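Ticket 1154: music video export keeps freezing, then audio drifts out of sync
Opened by: Valter Valente
Product: Kundico (video editor, desktop)
Category: Export / Render
Status: Solved

Valter Valente
June 9, 2020

Hi all! First time posting, long time lurker, and I'm a bit desperate so please bear with me if I ramble.

I cut music videos for a little label called Cardoso (mostly singers doing their first or second single, lots of beach footage, lots of slow motion, you know the kind of thing). We've got a new one from a band called Derkach, the song is called "Hiltitz", and it's the best thing I've worked on in ages. The teaser is already up and people are asking in the comments every day when the full video lands. So of course this is when the export decides to give up on me.

What happens: I hit export, the bar runs along nicely and then stops dead at frame 2371. The program doesn't crash, it just sits there. I can still click on menus and even scrub the timeline, but the bar never moves again. I left it alone through a whole dinner and a movie and it was on the exact same frame when I came back.

And now the weird part. If I export in two halves and glue them together, it gets through! Hooray, except the second half has the singer's mouth running behind the vocal. Just slightly at first, and by the last chorus she looks like she's been dubbed from another language. The drummer is worse. You can forgive a mouth, but when the sticks land after the snare your eye goes straight to it.

Stuff I've tried so far:

Restarted the program, restarted the computer, said some rude words.
Exported to the internal drive and also to an external one. Same frame both times.
Cleared the preview cache.
Turned off the film grain effect (which I hated doing, the director loves that grain).
Reinstalled Kundico from scratch. This lost me all my keyboard shortcuts and changed nothing else.

The project plays back fine in the preview window from start to finish, and in sync too. It only goes wrong on export. Any ideas very welcome!

Tomás Calado
Support

Hi Valter, thanks for the write-up, and good luck with the release! I have two guesses here and they may well be two separate problems that showed up together.

I'd like to see a few things before I send you off changing settings. Could you tell me:

Which clip sits under the playhead at frame 2371, and which camera or phone it came from.
The frame rate of the sequence, and the frame rate of that clip.
Whether the song on your timeline is the label's final master or something they sent over earlier.
What machine you're on, processor and memory especially. The export log says it's falling back to software rendering, so the processor is doing all the work.

Please attach the export log too. Help menu, then Show Logs, then grab the newest one.

Valter Valente

Hi Tomás, thanks for being so quick!

Log attached. Frame 2371 is the start of the second verse, where we cut to the singer on the roof. Now that you mention it, that shot is from somebody's phone. The main camera ran out of battery that evening and the light was too pretty to waste, so the director pulled out his phone and kept going. It's the only phone clip in the first half. There are a bunch more of them after it, all from that same roof.

Sequence is 24 frames per second. The phone clip says 29.something in the info panel and the number changes a bit depending on which clip I click. Is that normal?? I assumed it was rounding.

The song: I thought it was the final master. I've written to the label to double check.

For the machine, it's a second-hand workstation that I bought for editing, and the seller swore blind it had a Xeon in it. Memory is 32 gigs. 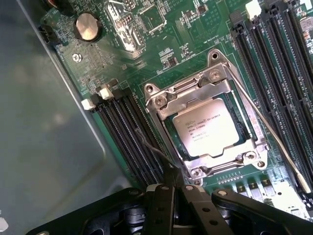 Xeon in its socket. The model reads like E5-1620 v3.

I know it isn't the newest thing on the planet, but I've put longer videos than this through that workstation and it has always got to the end. Slowly, sure! I just make coffee.

Tomás Calado
Support

Great, that helps a lot. I don't think the processor is your trouble. It's an older chip and the export will take its time, but slow and stuck are different things, and a stall that lands on the same frame every run nearly always points at the footage.

The changing number in the info panel isn't rounding. Many phones record at a variable frame rate, so when the light drops (sunset on a roof, for instance) the phone quietly stretches the gap between frames. The preview window copes by skipping and repeating frames as it goes. The export has to place every single frame properly, and the version you're running has a known bug where it can wait forever for a frame that the file never delivers.

It could account for the drift as well. When you export the second half by itself, the program works out the timing from the first phone clip it meets and then applies it to the others, so each one slides a little further.

Try this please:

1. Save a copy of the project under a new name. Work only in the copy.
2. In the media bin, sort by frame rate. Select every clip marked VFR.
3. Right click, Convert to Constant, choose 24, and leave "keep original audio" ticked.
4. Say yes when it offers to relink the clips.
5. Delete the render cache for the sequence, not just the preview cache. They're on different tabs and it's easy to miss the second one.
6. Export a short test, starting a bit before the roof shot and ending a bit after.

Don't export the whole thing yet. If the short test sticks, send me that log and we'll look again.

Valter Valente

OK so I did all of that. There were 15 clips marked VFR, which is a lot more than I'd have guessed, the director must have been having a great time up there.

The short test went through! It sailed right past the roof shot and I may have cheered a little too loudly for someone who shares a wall with a family with a newborn.

Then I got greedy and ran the full export. No freeze, start to finish. But (there's always a but, sorry) the sync is still off. Much better than before, and the first half is perfect now. From the bridge onward she's early. Early! Before she was late. I've watched that chorus so many times that I'm starting to doubt what mouths look like.

New log attached.

Tomás Calado
Support

Good, so the freeze is gone and that's half the ticket. Log looks clean, no dropped frames and nothing odd in the relinked clips.

Early from one exact point onward sounds like an edit in the song. Did you hear back about the master?

Valter Valente

Oh no. Yes. I just did, while I was typing to you.

The band trimmed the gap before the bridge in January, after the shoot. On set they were miming to the older mix, and that's the one I cut to. The label then dropped the new master into our shared folder with the same file name, and when I reinstalled Kundico and it asked me to find the missing files, I pointed it at that folder and clicked yes to everything. So somewhere between my first post and now I swapped the song out from under my own video. I even listened to it! I just didn't notice a missing breath's worth of silence, and neither did my girlfriend, who has heard this song through the door more than anyone alive.

What's the least painful way to fix it? I've got titles and color and all sorts after that point and I really don't want to nudge things by hand.

Tomás Calado
Support

Easy one, luckily. Put the old mix and the new master on two audio tracks, line them up at the first drum hit, and mute the old one. Play up to the bridge and zoom in on the waveforms, and you should be able to see where the new one jumps ahead. Set a marker there and another on the same hit in the old mix. The distance between the markers is what you need to lose.

Lock the audio tracks, then use Ripple Trim on the last shot before the bridge and take off exactly that many frames. Titles and color will move along with the picture, provided those tracks are unlocked. Once it all lines up, delete the old mix so it can't sneak back in.

And rename the master to something with a version in it before you do anything else, please.

Valter Valente

Done, and it's perfect! The trim came off a wide shot of the sea that was hanging around too long anyway. Sticks hit the snare, mouth matches the words, grain is back on. I sent the file to the label an hour ago and the director has already asked if the roof part can be longer, so I'm going to pretend I haven't seen that message until I've slept.

Thank you so much Tomás. Happy for you to close this one. Is the freezing bug getting fixed at some point, or should I just convert phone clips every time?

Tomás Calado
Support

Glad it's sorted! It's on the list for the next update but I don't have a date. Until then, convert anything from a phone before it goes on the timeline.

Marking as solved. If it comes back, reply here and the ticket will reopen.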